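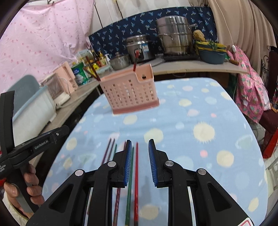

Voltov Club -- Chopsticks Set
README, third rewrite

Voltov is the after-hours robotics club at Senton. This folder holds what we recorded in October for the "Put Things Away" project, which the club voted for over "Build a Catapult" by a margin some members are still disputing. The task sounds like a chore because it is one: pick chopsticks up off a table and stand them in a holder. We wanted something every member had done by hand and thought was easy.

It is easy. Then you try it with two grippers.

What is in the folder

episodes/ -- one subfolder per attempt, numbered in the order we made them
notes/ -- one text file per session, typed up by whoever lost the coin toss
splits/ -- train and test lists
old/ -- please do not open old/

There are 26 sessions, each nearly 30 minutes long once you take out the arguing. An episode starts with chopsticks lying on the table and ends when the person says "done" or something less printable. Sound is stripped from all of them, for the second reason.

How we recorded

Two hand-held grippers, one per hand. Each session has one operator and one person writing notes. The operator is supposed to reset the table between attempts so that the chopsticks end up in a different arrangement each time. In practice everyone has a favorite way of dropping chopsticks, and after a while you can tell who was operating from the layout alone. If you are training something, it may learn this too. We would be interested to hear.

We used mixed colors on purpose. A matched set would look nicer and would also make it miserable to say in the notes which stick went wrong. Real kitchens were used, with whatever was on the counter left on the counter. Máté Pálfi wanted a plain backdrop and a tidy workspace. He was outvoted, and he has asked that the README reflect this.

Labels

Every episode gets one of four labels in its notes line:

clean -- all the sticks went into the holder and stayed there
messy -- they went in, but with a regrasp, a push or a bad word
partial -- at least one stick did not make it
floor -- self-explanatory

Labels were given by the note taker on the spot. Magdolna Balogh went back over 10 sessions afterward and changed a good many "clean" labels to "messy." The other sessions have not been checked, so treat "clean" there as an optimistic opinion.

Known problems

Thin sticks are harder than thick ones. When two lie side by side, the gripper often takes both, and we never agreed on whether that counts as skill. Some operators wrote "clean" and some wrote "messy."

Left-hand work is weaker throughout. Nearly all of us are right-handed and it shows. A few operators gave up and used the left gripper to steady the holder, which was allowed, then banned, then allowed again. The session notes say which rule was in force, except where they don't.

Session 4 has no notes file. The person responsible knows who they are.

Clocks on the two grippers were set separately. The script sync_fix.py lines them up. It prints a warning every time it runs, and we have stopped reading it.

Using the splits

Test sessions were picked by kitchen, so no kitchen turns up in both lists. Please keep it that way if you make your own. The first version was split by episode, and our numbers looked wonderful for a whole weekend.

What we got out of it

A small policy trained by the Monday group can pick up a single stick lying by itself. Getting it into the holder is a separate conversation. Training configs live in the Assefa repo, along with a plot that should be taken down.

Sharing

Free for class and club use. If you find a mislabeled episode, send the episode number and what you think it should be, and Magdolna will decide. The next set, Vustavgate, is spoons.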